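Pink walls and a dark table: a talk with Wenche Hellström
Text: Jonatan Westerberg
11 Feb 2019

When I ask Wenche Hellström how long she has thought about pens, she laughs and says that it is too long for an adult person. She has arranged work corners for small offices and schools for seven years, first at Granström and now under her own name, Nurnik. Most of her customers come with a question about shelves or lamps. After the first hour, she says, they talk about the small things that lie on the table.

"They tell me they need more space," she says. "Then I look at the table and I see pens, everywhere pens. The space is there, but it is covered."

We meet to speak about a corner with pink leopard walls and a brown marble pattern on the table. It is a combination that I would not dare to have at home, and I tell her so. She is not offended. She had the pink pattern lying for two years before she found a place for it, and two customers had already said no to it.

"People believe that a quiet wall makes a quiet head," she says. "For some it is true. For me a beige wall makes me sleepy, and then I don't put anything back where it belongs." 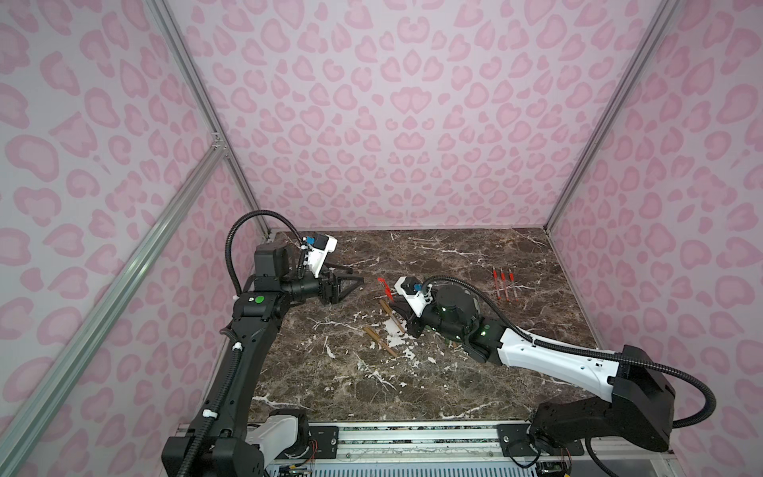

The table was a longer discussion. She wanted something dark under all that pink, and she wanted veins in it, because a plain dark surface shows every bit of dust. The marble pattern hides crumbs and small scratches very well. It also has a disadvantage, which she admits before I have time to ask. A brown pen can lie on it and you look straight past it.

"The red ones you find at once. The light green also. The dark green you find if you have patience," she says. "So I tell people, if you buy a dark table, buy pens in a color you like to look at."

She has tried to follow this herself, with red gel pens, tan ones and two kinds of green. The tan was a mistake, in her opinion, but they write well and she will not throw away a pen that writes well.

Her method for tidying is simple. All pens go out on the table, also the ones from the bag and the coat pockets. You test each one on paper. After that you sort by color, and you do not begin with the cup or the drawer before the sorting is finished. Many people do it in the opposite order – they buy a nice box first and then they fill it with dry pens.

"I had a customer with four boxes from Zidum, very beautiful boxes," she remembers. "In one of them there was a key, a battery and eight pens without ink."

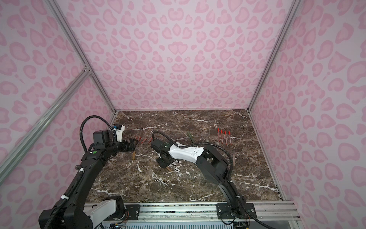

Caps, clips and clear barrels

I ask what makes a pen easy to keep in order. She answers quickly that the cap must have the same color as the ink. If the cap is red and the ink is red, a child can sort it. She likes a clear barrel too, as you can see how much ink is left and do not need to guess.

She is less fond of pens that look elegant and tell you nothing. "I have a black one from Tenia, and I never remember what is inside. It was blue last time. I was signing a contract."

How often should one do this? She thinks once in August, when the schools begin, and once more in the winter if you have the energy. In between she lets the pens lie as they want during the day. A table where somebody works may look like it, and the veins and the spots can take a little disorder without looking worse. Even a place where white paint has chipped does not trouble her. She has been asked to repair such marks for customers, and usually she advises them to wait.

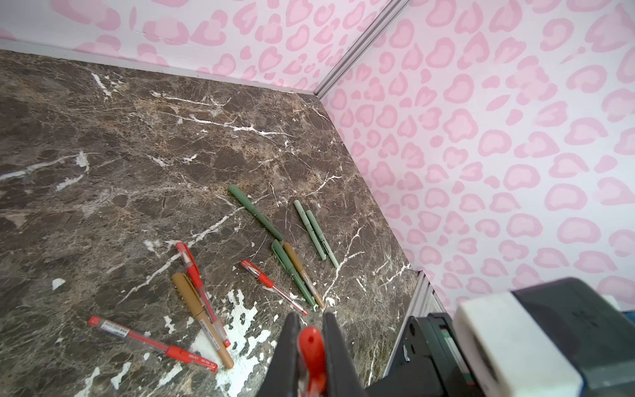

Leilani Marchetti does not agree about the sorting by color. She has followed Wenche's advice in her own office and says, when I call her later, that color was useless there, as everybody takes the blue ones anyway. She sorts by thickness of the line instead, fine in one cup and thick in the other, and she has kept to it since the summer.

Wenche has heard this objection before and finds it reasonable. "If she keeps to it, then it is a good system," she says. "I would only ask her to test them first."

Before I leave she takes my own pen and draws a line on the back of my notes. It stops in the middle. She gives me one of her tan ones.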